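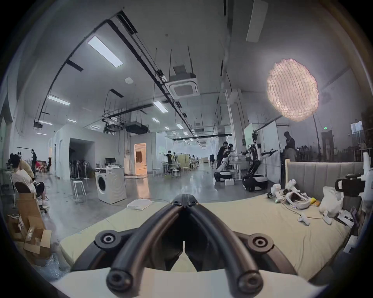 La pinza sobre el colchón, en la nave de Sametti.

- ¡Otra! - pidió Feng-yi Tai, y Kwaku Tsikata volvió a cerrar los dedos.

Llevaba desde las dos de la tarde doblando camisetas para Golleck, que era como llamaban al modelo, y seguía tan contento como con la primera. Le fascinaba que una máquina fuese a aprender de su muñeca, de esa manera suya de buscar el dobladillo antes de tirar.

- Ciento treinta y dos - cantó ella desde el portátil -. Casi 80 son buenas.
- ¿Y las otras?
- También sirven, hombre. Golleck tiene que ver cómo corriges.

Kwaku se rió. Su abuela planchaba en un hotel y corregía sin mirar, hablando de otra cosa. ¡Lo que habría disfrutado ella con esto!

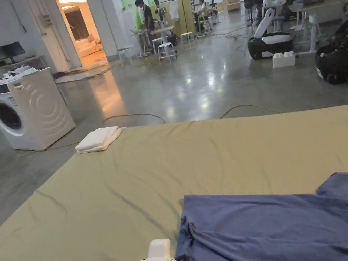 La prenda azul violácea, todavía sin doblar.

Estiró un poco la espalda y eligió empezar por la manga, algo que no había probado aún.

- Eso es nuevo - dijo Feng-yi, acercándose -. ¿De dónde lo has sacado?
- De mi abuela.

Ella lo escribió tal cual en la casilla de notas, abuela, con minúscula, y le pidió 25 más así.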